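Home | Forums | Manipulation | Data Collection | Search | Log in

Thread: How many folder demos before you train?

rbratu
We're collecting two-handed demos for a filing task. The robot picks up a flat folder with both hands and puts it in an open wooden compartment. I have 40 good ones so far. My lead wants 300 before we train anything. Is that normal?

mfang_ilta
For one object and one compartment, 300 sounds high to me. We trained on 40 at Ilta and got something usable. Train now and see where it fails.

portela_dan
Disagree. If they all start from the same pose you have one demo 40 times. Who is driving, one person or several?

rbratu
Two of us, me and Mingxuan Fang. We grip differently. I keep both thumbs on the front and the fingers behind. He likes to start from the top edge and shift down.

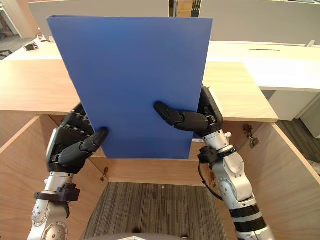
I've been keeping both styles in the set. My worry is that the policy will average them and do neither.

mfang_ilta
Yes, that's me he shares an office with on weekdays, so I'll answer here too. I think both grips should stay. Tag them by operator and train with and without.

portela_dan
Pick one grip. Mixed styles cost us most of June. We threw out some 20 hours of recordings and redid them with a written grip rule.

gremonel
What do you do with the bad takes? We keep drops if the operator recovers and cut them if not.

rbratu
Right now I delete every drop. Sounds like I should stop doing that. And "she", Mingxuan, not "he".

portela_dan
Keep the recoveries. Also move the folder's start position every few takes, and write down the pose.

rbratu
OK. Plan is to train on the 40, split by operator, then decide on the rest. Will post the numbers.

Roxana Bratu

Comments (2)

tk_arms: Same question came up on the Trornholm list. Most people there said to vary the start pose first.

lowgear: I'd still collect the 300. Training early just gives you something to argue over.

Last updated: March 5, 2022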